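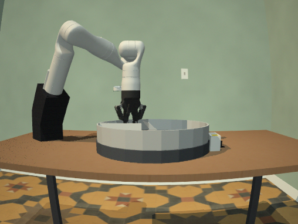
Remote sessions with the simulated arm started again at Trallelberg this month. Kyung-hwa Seo is running them, and anyone who has done the short induction can book a slot. You drive the arm from a hand controller, and each run is saved so the model can learn from it.
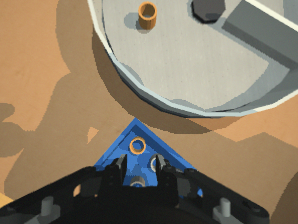
The current task is called Gotel. It means picking up small rings and placing them in the round tray. We have 31 good runs so far and need 100 before the first training round. A run with a fumble in it is still worth keeping if you recover and carry on. Please don't restart just to get a tidier one.

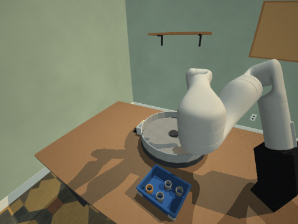
Slots last 17 minutes. Do one practice run first, as the controller feels heavy for the first few moves.
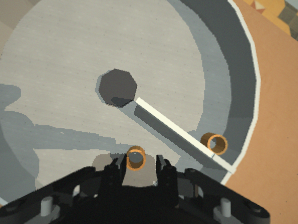
Placing is harder than picking for most new drivers. Go in slowly and use the wrist view for the last part. Watch the divider too, as a ring can end up very close to it, like the orange one on the right. Heo, the second task, opens in September. Bookings go to Kyung-hwa.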